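Nerneo: a small fixer for shared calendar exports
README, last touched 1/24/19

Hello, and thank you for stopping by! Nerneo is a little command line script that takes a calendar file exported from your mail program (the usual .ics kind) and repairs the time zone entries, so that a meeting booked for nine in the morning is still at nine in the morning when somebody else opens it.

I wrote the first version in October, after our office moved everybody over to a new mail server and every recurring meeting made before the move came out an hour off for half the staff. Kusum Chauhan had been correcting hers by hand, one at a time, and she had over 300 of them. I thought there had to be a kinder way, and after a few evenings (and a fair amount of tea) there was.

What you need

Python 3, and nothing else. I've tried hard to keep it that way, as plenty of people can't install extra packages on their work machines.

How to run it

Put nerneo.py in the same folder as your exported calendar, open a command prompt there, and type:

python nerneo.py mycalendar.ics

You'll get a second file called mycalendar-fixed.ics. Your original is left exactly as it was. Please import the fixed file into a fresh, empty calendar first and have a good look before you merge it with your real one!

Options

--zone NAME sets the zone you want for events that don't carry one. If you leave it out, Nerneo uses whatever your computer is set to.
--dry prints the list of changes and writes nothing.
--keep-alarms leaves reminders alone. Without it they are rewritten along with the event, and Esko Huttunen tells me his phone then rang for every birthday since the spring, so do think about this one.

Things it doesn't do well yet

All-day events that cross the clock change sometimes come out two days long. I know where the bug is (the part that reads DTEND) and I haven't found a fix I like.

Files exported from Prudia put the zone name in quotation marks, and older copies of Nerneo choked on that. Version 2 reads them fine, thanks to a patch from Jozefína Paulík, who also wrote the tests.

Very large files are slow. Mine has 600 events and finishes while I'm still reaching for my cup, but if yours goes back many years you may want to split it first.

Reporting a problem

Open an issue and paste in the event that went wrong, starting at BEGIN:VEVENT and ending at END:VEVENT. Do take out names and phone numbers before you post it. Tell me which mail program made the file, too.

License

MIT. Use it, change it, pass it round your office, and if you make it better I'd love to hear from you.

Eifion James

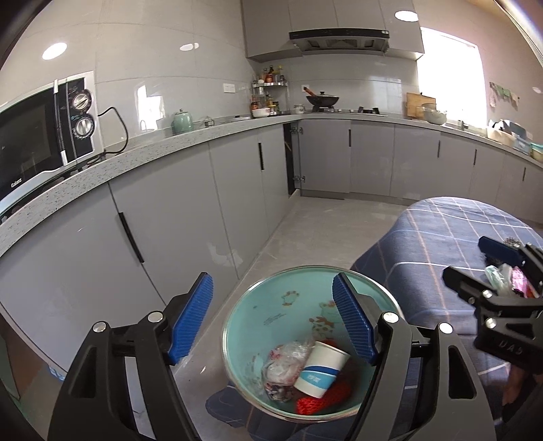

P.S. The Windows shortcut that Meinir Prosser made is in the extras folder. Drag your calendar file onto it and it does the typing for you, although it always uses your computer's own zone, so if you need --zone you'll still have to go through the command prompt.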